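Left arm cable keeps catching when the robot turns – how do you route yours?

Darmawan Latuheru
Posted in January

We run one two-arm unit in a bathroom test room at our Brolville site. The job is to drive up to the vanity, stop square to the sink and then reach for the towel on the bar. The camera view smears badly on the turn in, and the cables on the left side hang low enough to worry me. I have re-tied them 3 times. The ties slip after almost 60 runs. 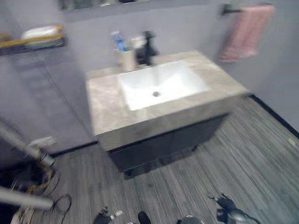
Vol. 7, No. 30

Should I shorten the loops or move the tie points? The yellow and black cables share one bundle with the gray ones at the moment.

Sembiring

Don't shorten anything until you have moved both arms through their full reach with the power off. Mark each cable where it bends the most and tie on either side of that mark, never on it. Keep the slack near the shoulder. For the smear, slow the base turn first and check your exposure time after that.
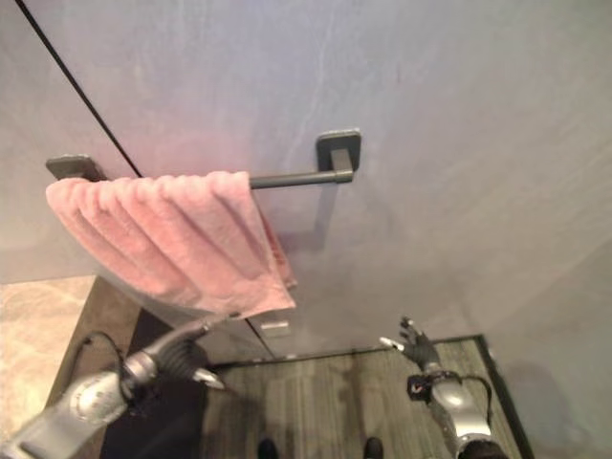
Cable ties slip on smooth metal tube, so put a wrap of rubber tape under each one. Pull it snug and trim the tail flush. I would leave the black cable looping along the side of the left arm with some slack in it, but check that the loop stays clear of the towel when the gripper goes in low. Do the same check on the right forearm, where the cable is wrapped around. If it tightens when the wrist rolls, take off one turn.

Hadby

same problem here, we used Virnen hook and loop straps and they held fine. check them every morning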